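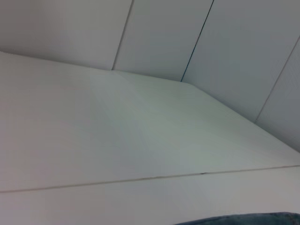 Our project was about work surfaces, and what a surface does to the person folding laundry on it. Short version of the problem: the second-year group wanted a folding station for the shared laundry room in Jirura (the residence block, not the new one) and somebody had to figure out how wide, how high, what color, what to do about gaps. We took the surface part. Other group took the shelves. Most of our trouble came down to one thing, the joint. Two white surfaces meeting, matte, plain, and a thin dark line running between them that isn't even straight, it goes a bit wavy with small kinks in it. With a piece of dark blue cloth lying near it you hardly notice. Take the cloth away and the line is all you look at. Does that matter for folding? That was question one.

Project title: Plain Tops, Folding Surfaces for Shared Laundry Rooms
Group: Altolero
Report written up by Mayuree Nakpan
Status: final version, with comments from the midterm review worked in (most of them)

1. What we set out to do

The brief from the course asked for one everyday task, studied properly, with a recommendation at the end. We picked folding because everyone in the group does it and everyone does it badly. First idea was to compare folding methods. Dropped in the first week. Too many videos already and no way to say anything new.

Second idea was the surface. People in Jirura fold on the dryer lids, on the bed, on a knee. Dryer lids are too small for a sheet. Bed is too soft and too low, you end up bending over. Knee works for socks.

So the questions were:

Does a seam in the surface slow people down or bother them?
Does a plain light surface help you see what you are doing?
How deep does the top need to be before people stop using the edge of it as a shelf for other stuff?

We only got decent answers to the first two. Third one is in section 6, such as it is.

2. Background

Not a lot of reading, to be fair. The library had a couple of books on kitchen layout and those helped more than the laundry ones. Kitchen people think hard about joints. Crumbs, water, knives catching. Laundry people mostly talk about machines and detergent.

From the kitchen books we took the idea that a joint should go where the hands aren't. Sounds obvious. But in a laundry room the hands are everywhere, a bath towel gets dragged across the full width, so there isn't a quiet place to put it. Front to back or side to side are the choices. Side to side means the seam runs along in front of you. Front to back means every pull crosses it.

3. Surface and materials

Budget for materials was 653, all of it spent. Biggest part went on the tops. After that legs, screws, a level we should have borrowed, and edge strip from Ferkard which arrived in the wrong width and had to go back. That cost us most of a week.

We wanted white. There was an argument. Two people wanted a wood look because it hides stains. White won because the lint shows up and you can wipe it off before the clean shirts go down. Also dark things are easy to find on it, a navy sock on a pale top is just there. Pale things are the opposite. White pillowcase on white top, you lose the corners, and three testers brought that up without being asked.

Matte was a better decision than we knew at the time. The shiny sample slid around nicely but threw the ceiling light right back at you.

4. Testing

Each tester got the same load. Towels, t-shirts, one pair of jeans, one fitted sheet (sorry). Eleven testers in all, mostly from the block, one from the Dobre building who wandered in and stayed. We timed the whole load and then asked questions after. Didn't time single items, tried it on the first tester and she kept stopping to look at the clock.

Everyone did the load twice, seam side to side and then seam front to back. We swapped the order for half of them, after somebody at the review pointed out that people get faster the second time no matter what. Fair. Should have done it from the begining.

Evening sessions only, after 7 pm, since the machines are busy before that and the noise made the talking part hopeless. Light was the ceiling light the whole time. No daylight results, keep that in mind when reading the color comments.

Total time across all the sessions came to 3,782 seconds by the log sheet. That figure leaves out the fitted sheet, we took it out because it swamped everything else. One tester gave up and rolled it in a ball and honestly the ball was fine.

5. What we found

Seam and speed. No real difference. Some people were quicker one way, some the other, and the order they did it in explains more of it than the seam does. With this few people we can't claim anything.

Seam and annoyance. Big difference. Front to back got complaints, mostly on t-shirts. Thin cotton catches a little if the joint isn't level, and you feel it under your palm when you smooth the fabric out. Towels don't care. Jeans don't care. Side to side people mostly forgot about it, and a few started using it as a guide, lining up the hem of a shirt along it. We hadn't planned that. It's our favorite result. It would be a better guide if the line was straight.

Lint. Collects in the joint. Every time. We ran a damp cloth along it between sessions and it came up gray. A closed joint or a filler would fix this, we ran out of money before trying filler.

Color. Covered above mostly. Dark clothes easy, white clothes harder. One person suggested a pale gray or green as a middle option and we think that is worth a try, but no data.

Height. Not our question but everyone had an opinion. Taller testers wanted it higher. Shorter testers said it was ok. Left it alone.

6. Depth (unfinished)

Plan was to try three depths and note what got parked at the back. Only managed two because of the edge strip delay. On the deeper one people put their phone, detergent and in one case dinner at the back, and folded at the front. On the shallow one they put the same things on the floor. We don't know which is better. The shelf group would say this is a shelf problem and they may be right.

7. Recomendations

Run the joint side to side, toward the front, not through the middle.
Get it level before anything else. Check with a thin t-shirt, hand flat, feel for the catch.
Fill it or tape it. Tape is ugly but can be replaced.
Keep the finish matte.
Pale but not pure white if the shop has it.
Wipe down before use, cloth on a hook at the side.

If the room can take a single piece with no joint then do that and ignore half of this report. The stairwell in Jirura has a tight turn so a full length top won't go up, we measured it twice and then tried with cardboard.

8. What we would do differently

Start with the joint. We spent the first part of the term on color and leg styles, and the thing that people felt with their hands was the one we'd left for last. More testers. Daytime sessions. Ask people to bring their own laundry, our test load got very tidy by the end, the creases were already there and the shirts practically folded themselves, which can't have helped the timing.

Also write down who has the log sheet. It went missing for two days in August and turned up inside a pillowcase.

9. Who did what

Mayuree Nakpan did the session notes, the interviews and this write up. Building and levelling was shared. Timing was whoever had a charged phone. The spending list and the log sheet are in the course folder under Altolero, the interview notes are there too but still handwritten.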